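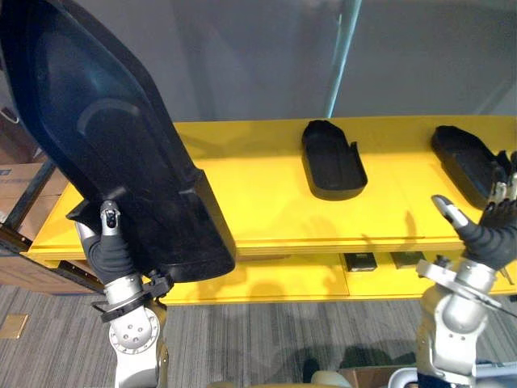

Deep black moulded tray with a thick rim

Lights dip in the workshop when the compressor starts – is my cable too small?

Qusai Abou Jaoude
Topic: Electrical supplies and cable

I have a workshop at the bottom of the garden which is fed from the house by an armoured cable. The cable was there when we bought the place. It is 2.5 mm three core, and I measured the route at 142 feet from the consumer unit in the house to the small board in the workshop.

On it I have two LED battens, a double socket over the bench, a 3000 watt fan heater and a Tahiri compressor with a 1.5 kW motor. The heater on its own is fine. The compressor on its own is mostly fine, although the lights flicker when it cuts in. If the heater is on and the compressor starts, the lights go very dim for a second or so and the motor makes a groaning noise before it gets going. Twice in December it didn't get going at all and the overload on the compressor cut out.

With the heater running and nothing else I get 227 volts at the workshop socket. At the house end with the heater still running it is 238. I used a Sketar plug-in meter for both, so I don't know how accurate that is.

A local firm has quoted £769 to replace the cable with 6 mm, including making good the bit under the path. Before I spend that I want to know three things. Is the existing cable undersized or just a bit marginal? Would 6 mm fix it, or would I be sorry I didn't go to 10? And is there anything cheaper I should try first? A man at the trade counter said to fit one of the Firkix voltage stabilisers at the workshop end and leave the cable alone.

The breaker in the house is a 20 amp type B, if that matters. It has never tripped.

Suha Fakhoury

Your meter is probably not far out. I'll put the sums here so you can check them.

142 feet is 43.3 metres. The tabulated drop for 2.5 mm copper armoured is 18 millivolts per amp per metre. A 3000 watt heater takes 13 amps at 230 volts. So 18 x 13 x 43.3, divided by 1000, gives 10.1 volts. You measured 11. The difference is joints, meter error and the supply moving about while you walked down the garden.

The usual guidance is no more than 5 per cent drop for sockets and general loads, which on 230 volts is 11.5, and no more than 3 per cent for lighting, which is 6.9. With the heater alone you are inside the first figure and outside the second. Add the compressor running normally, say 6.5 amps going by its rating, and you are at 19.5 amps and just over 15 volts. That is over both. So to your first point, I would call it undersized for what you now have on it. It was probably put in for a light and a drill.

The dimming is a starting problem. A single phase motor of that size can easily want five times its running current for the first moment, and compressors are worse than most if there is still pressure against the piston. Take 35 amps for the motor and 13 for the heater and you have 48 amps:

2.5 mm – 37 volts drop
4 mm (11 mV) – 23 volts
6 mm (7.3 mV) – 15 volts
10 mm (4.4 mV) – 9 volts

Those are rough for starting, as the power factor of a motor at start is poor and the tables don't quite apply, but they show the direction. At 37 volts down the motor is trying to start on 200 or so. Torque goes with the square of the voltage, so it has lost over a quarter of its starting torque. It groans and the overload goes.

6 mm would cure the stalling, I would think. You would still see the lights dip a little. 10 mm would be better again, but check the terminals on your switchgear will take it, and allow for larger glands and a wider bend where it enters the building. It is a pig to dress into a small enclosure. If the trench is being opened anyway, the labour is the same and you are only paying the difference in cable, so ask the firm to price both. Ask them also whether the price includes:

new glands and earth tags at both ends
warning tape in the trench
a test sheet with the loop impedance written on it
the certificate

I would want all four in writing. I have seen quotes in that range where the glands turned up later as an extra.

On the stabiliser, don't. It makes up the voltage by drawing more current through the same thin cable, so the cable drops more, and it will need to be rated for the motor starting current, not the running current. One that size is heavy and not cheap. They have their uses but this isn't one.

Things to try first, in order of cost:

1. Turn the heater off before the compressor cuts in. Free.
2. Check the unloader valve on the compressor. When it stops you should hear a short hiss as the pressure above the piston is let go. If you don't, it is starting against load every time and no cable will make it happy.
3. Have the terminations at both ends checked with the power isolated. A slack screw on the neutral gives the same symptoms. Get the electrician to do it if you aren't used to this.
4. Thicker oil in cold weather makes starting harder. Look at what the compressor handbook says for winter.

Number 2 is where I would put my money for the December trouble.

hedgerow62

Just run an extension lead from the kitchen for the compressor and keep the heater on the armoured. I've done this for years. Make sure it's fully unwound.

Or get a smaller heater. 3 kW is a lot for a shed.

mick_t

I agree with most of Suha's answer but not with the extension lead. A 1.25 mm lead that length is worse than the cable he has already got, and it means a socket on the house circuits feeding a building which may have its own earthing arrangement. Is there an earth rod at the workshop? You didn't say. If there is, the two earths should not be mixed without someone looking at it properly.

I had much the same trouble two years ago. Mine was a 4 mm cable and a Wavham planer. I went to 10 mm and split the lights off so they have their own way on the workshop board. Splitting them made no difference to the dimming (same cable feeding the board, so it wouldn't) but it does mean I am not left in the dark with a blade still turning if the socket breaker goes.

One more thing. If you go to a bigger cable the starting current will be higher, as the motor is no longer being starved, and a 20 amp type B can start tripping when it never did before. It happened to me on the first cold morning. The electrician changed it for a type C, but he had to check the earth loop reading first to see that it would still disconnect in time. Mention it to your firm now and they can bring one with them.

Also the fan heater. I swapped mine for a 2 kW and insulated the roof. The bill went down and the planer starts without any fuss.

Qusai Abou Jaoude

Thanks all. I listened for the hiss this afternoon and there wasn't one. Took the little copper pipe off the pressure switch and the valve behind it was stuck with brown muck. Cleaned it, put it back, and now it hisses when it stops. The compressor starts quicker, even with the heater on, though the lights still dip.

No earth rod at the workshop that I can find. The armour goes to the metal box at that end and there is a green and yellow from there to the earth bar.

I have asked the firm for a price in 10 mm as well and sent them Suha's list. They say glands are included and tape is included, but the test sheet is only "on request", so I've requested it. Still waiting to hear about the breaker. I won't be running a lead from the kitchen.

Suha Fakhoury

Good. That valve will stick again if there is water in the tank, so drain it after each day's use. When you get the 10 mm price, ask which gland size they have allowed for and have a look at the knockout in your metal box before they come.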